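Reading time: 1 min

Ticket 148: right hand gripper dropping out of tracking at the vanity station

Thanks for bearing with me on this one, Anikó! The right gripper kept losing its position whenever the arm went up high, and I'd already swapped the cube on it once, in May, so I was a bit stumped.
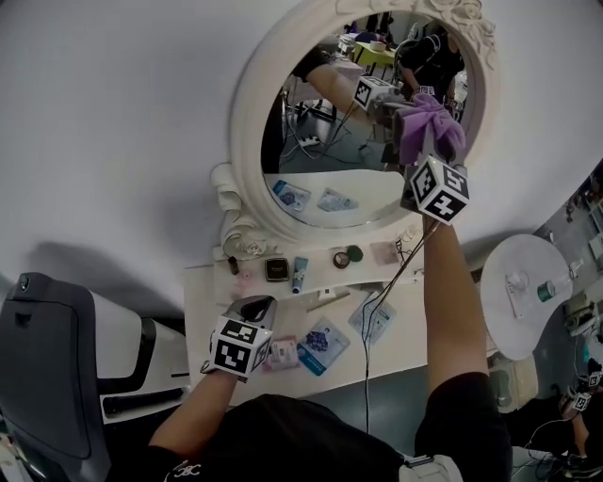 Inês Salgado
Rig support, Cosham

Wiping the upper right of the glass is the worst spot for it. The mirror gives the tracker a second marker cube to find, so I've masked the glass in the settings, and I've reseated both thin cables at the gripper end too. Please run 6 more wipes and leave the ticket open till you have.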